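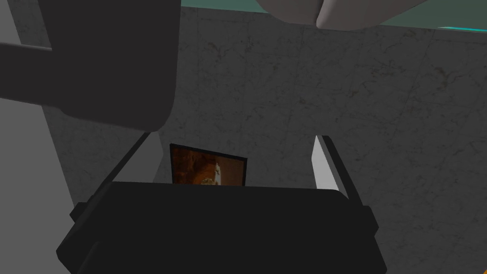
Keeping a sourdough starter alive through a two-month trip

Posted in Bread and Baking by Elin Beddoe

I've had my starter for four years and I love it more than is reasonable. In May I'm leaving for a long stay with my sister, and I won't be home for 32 days on the first leg, then back for a weekend, then gone again. The flat will be empty and my neighbor has already said no to feeding it (she's looking after the tomatoes, so fair enough).

It's a rye and white mix, kept at equal weights of flour and water, and it lives in a glass jar on the counter. I feed it every morning. It has never been in the fridge for longer than a long weekend. Can it sit in there for a month without a feed? Should I dry some as well? I've read that you can freeze it but a friend who tried that got a very sleepy starter back. I'd also love to know what people do in the first few days after getting home, as I want to bake on that one weekend if I possibly can!

Thitima Nakpan
Member, 3,600 posts

Oh, you're going to be fine! A month in the fridge is nothing to a four-year-old starter. Mine has done longer than that twice and came back roaring both times.

What matters is how you put it away. The evening before you go, take a clean jar and mix a small spoonful of your starter with 2 parts flour and 1 part water by weight, so you get a stiff dough you can roll into a ball. Stiff starter ferments much more slowly than a loose one and it has a lot more food to get through. Let it sit on the counter for an hour so it just gets going, then put the lid on loosely and move it to the back of the fridge, bottom shelf. Don't wait for it to double first. You want it to go in hungry-but-fed, if that makes sense.

When you get back it will have a gray or brownish liquid on top, or a dry skin if you made it stiff. Both are normal. Scrape off the skin, take a piece from the middle about as big as a walnut, and feed that at your usual equal weights. The smell will be sharp, like nail polish remover, and it goes away after a feed or two. Pink or orange streaks, or anything fuzzy, means the whole jar goes in the trash, no rescuing.

For your weekend: feed it the minute you walk in the door, again before bed, and again at breakfast. If it doubles by lunch, mix your dough that afternoon and let it rise overnight in the fridge. I'd make something forgiving, like a pan loaf or focaccia. Focaccia from a slightly groggy starter is still wonderful, I promise.

And yes, dry some! Spread a thin layer on parchment, leave it out until it snaps, crumble it into a jar. I have flakes in my cupboard from an old starter called Onia that I gave to half my street, and it's such a nice feeling knowing they're there.

Sakda Petchrat
New member

just freeze it. works for me

Hậu Lã
Member, 600 posts

Seconding Thitima on the stiff ball, it's a great method. A couple of things from my own kitchen.

Start the fridge habit now. If it has lived on the counter its whole life, give it a week in the cold in April, take it out, see how many feeds it needs to double. Then you'll know what you're dealing with on your baking weekend and you can plan around it. Mine needs three feeds. My mother's needs one, which I'm still jealous of.

Also keep two jars if you have the shelf space. Same starter, same day. Jars crack, and people tidy fridges.

On freezing, it can work, but I've had the same sleepy result as your friend. It took me five days to get it lively again. Dried flakes took four, and they don't care if the power goes out while you're away.

Use rye for the first feed when you get home. It wakes things up beautifully, and you've already got it in the house. Have a lovely trip, and please come back and tell us how the bread turned out!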